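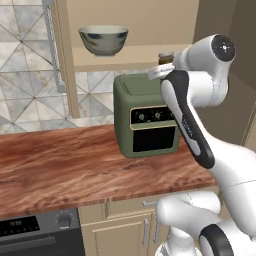
Keeping a Household Recipe Record

The purpose of this post is to set out how the recipe record in my household is maintained. Several readers have written to request the method in full, and the earlier posts on the subject are scattered and partly out of date.

The record was begun with a box of cards left by my aunt, Guðlaug Hedegaard, who cooked for the boarding house at Verkgate for most of her working life. The box held 473 cards. Of these, 301 could be read without difficulty. The remainder were faded, written in a private shorthand, or consisted of a title and a list of quantities with no instructions at all. A card headed "Varola cake, as for February" has not yet been explained by any member of the family.

Scope of the record

A recipe is entered when it has been cooked in this house at least 3 times. Dishes prepared once for guests are not entered, whatever their reception. This rule has been applied since the second year and has prevented the record from growing beyond use. Clippings from newspapers are kept in a separate folder and are reviewed each February.

Ashraf Metwally, with whom I exchange recipes by mail, follows a different rule and enters everything. His record is larger than mine and contains eleven versions of the same lentil soup. He has defended this practice at length, and I respect his position.
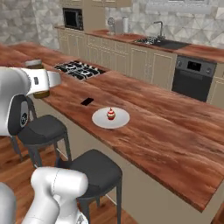
Form of an entry

Each entry occupies one page. The title is given first, followed by the source, the yield, and the ingredients in order of use. Instructions are numbered. Substitutions are written in pencil in the margin, with initials, so that later readers may know who was responsible. My brother's initials appear beside the Irnesus dumplings in five places, and three of those changes have been reversed.

Quantities present the greatest difficulty. My aunt measured flour by the teacup, and the teacup in question was lost in a move. After repeated trials I settled on a figure of almost 61 teacups to the large sack she ordered, working backward from an old grocer's bill. The baked goods entered under this figure have been acceptable, with the exception of the rye loaf.

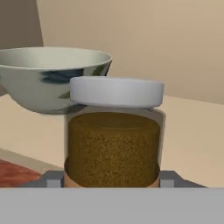
Vessels are recorded on a separate line, under the yield. My aunt's cards say only "the bowl" or "the jar," and in her kitchen this was sufficient. It is not sufficient in mine. A large metal mixing bowl and a cylindrical glass jar, such as those shown here, are now entered by shape and material, and the volume is added once it has been measured with water. The entry for Minami pickles was corrected in this manner, after two batches were made with far too much brine.

Corrections to the record are accepted from any member of the household. They should be submitted in writing and left inside the front cover. The next review will take up the soups, beginning with the barley.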